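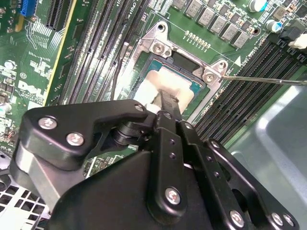 Fig. 7. Finger tip on the CPU, screwdriver at the upper-right screw of the bracket.

Search this guide Go

Section 7: Running the open day demonstration

If Friday is your first time hosting visitors at the Cornard bench, welcome! Read this section through once with a cup of coffee before you touch anything, and then keep it beside you while you work. The demonstration is a friendly one and people do love it, but it goes best when the host isn't hurrying (and when the host has had lunch).

1. Set the Dell board and its chassis on the bench so that the socket faces up and the memory slots are easy for the arm to clear.

2. Switch on the Casanico controller and let the arm go through its homing routine. Stay outside the yellow floor line until the green lamp comes on.

3. On the Barbu tablet, open the program called Visitor Board and set the speed to 14 percent. You may be tempted to go faster for the younger crowd, but please don't, as the slow approach is the part they lean in to watch.

4. Press Step and let the finger come down to the CPU. Talk while it moves! Folks like to hear what the arm is going to do next, and a little chatter fills the quiet nicely.

5. With the finger resting on the CPU, bring the screwdriver in from the side to the upper-right screw of the bracket. Keep the shaft low and well away from the gripper's linkages.

6. Press Retract, wait for the arm to park, and invite questions.

NOTE: Thermal paste gets on everything. Wipe the finger tip with a lint-free cloth between groups, and keep a few spare cloths in the drawer for sleeves and cuffs.

CAUTION: Never reach under the gripper while the program is paused. A paused arm is still powered. Press the red stop button first, every time.

CAUTION: The demonstration board is never to be plugged in.

If the arm stops partway down, check the Clallirari log for a force warning, then go back to step 2. Charmaine Adams keeps the visitor sign-in sheets and will happily walk you through a practice run the afternoon before.

Questions about this guide: Casanico Visitor Desk | © Casanico | Back to top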